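I caught Lutz Kasten on a Saturday, between the morning boat and lunch, and I'll admit I'd been looking forward to it for weeks. Lutz writes the Plullport tide tables (yes, a person still does that!) and he talks about the moon the way my uncle talks about his old landlord.

"She's regular, but she's never simple," he told me, pushing a stack of printouts across to make room for my coffee. The little booklet sells 4,000 copies a year, mostly to people who dig clams, and it lists two highs and two lows for nearly every day. I asked why anyone buys it when the phone in your pocket does the same job.

"Your phone gives you Elden," he said. "Elden is across the bay. You'd be standing in mud up to your knees, wondering where the water went."
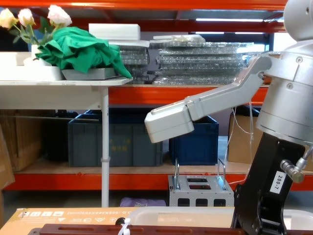
Simanjuntak wrote in after I mentioned the booklet last month, saying the Elden times run a good half hour early at the north flats and that the booklet has saved more than one pair of boots. I read that out to Lutz and he looked so pleased.

So what about wind? He groaned. A hard westerly can hold the water in long past the printed time, "and then I get calls." He takes every one of them, even at supper.

The new edition is out in May. He's adding a page on fog, and he wants bigger type, "for me as much as anybody."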